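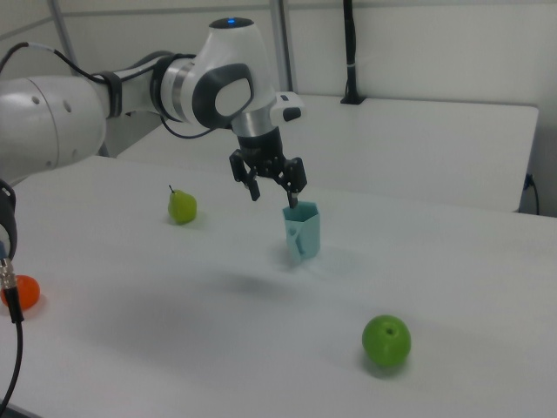

White robotic arm with a black two-finger gripper, over a white tabletop.

How to soak stamps off paper (and when to leave them alone)

Most of the advice going around on soaking stamps is handed down from the days when every stamp had water-soluble gum on the back. Plenty of stamps now don't. If a guide tells you that ten minutes in warm water will free anything, check when it was written.

Sort before you wet anything

Go through the pile and pull out:

Whole covers with a readable postmark. A common stamp on an interesting envelope is usually worth more where it is. Once it's off, it's off.

Anything on red, green or dark coloured paper. The dye runs, and I don't believe the people who say a pinch of salt in the water prevents it. I tried salt on a batch of Christmas card envelopes and got pink stamps.

Older stamps printed in fugitive inks. Some violets and greens will wash out in plain water. If you can't identify the issue, don't soak it.

Modern self-adhesives. These get their own section further down.

Trim the paper to leave a margin of a finger's width on every side. Don't cut close. Perforations are easy to clip and you can't put them back.

The soak

Fill a shallow dish with cool to lukewarm water. No detergent. Float the pieces face up, and don't crowd them. Change the water when it goes cloudy, which will be sooner than you expect.

Leave them until the stamp slides off with no pulling. That might be ten minutes or it might be an hour. If you have to tug, it isn't ready. Rinse each one in a second dish of clean water, paying attention to the back, where leftover gum will glue the stamp to whatever you dry it on.

Wet paper tears easily. Lift with flat-ended tongs or let the stamp ride out on a fingertip.

Drying

Lay them face down on plain white blotting paper until they're barely damp, then move them to fresh blotters under a heavy book overnight. Kitchen towel leaves its pattern in the paper. Newspaper leaves its ink. I paid for a Stoltik drying book a few years ago and it works, but so does blotting paper and a dictionary.

Self-adhesives

Some come off in water if you're patient. Many never will. Test one you have spares of.

The usual alternative is a citrus-based solvent. Neken is the one my club swears by, and the label claims it leaves no residue. Maybe. Elsie Lockwood treated a row of duplicates with it in April, and two of them have a faint oily halo you can see when you tilt them. She still uses it. I leave mine on neat squares of paper and put them in the stockbook like that.

A word on kiloware

Sellers like to advertise big numbers. I bought a Demissie box described as 4,000 mixed on paper, "unsorted". After soaking and sorting I had 78 different designs, and 500 copies of the same definitive. Somebody had sorted it. Ask for a photo of a random handful before you pay, and if the seller won't send one, spend the money elsewhere.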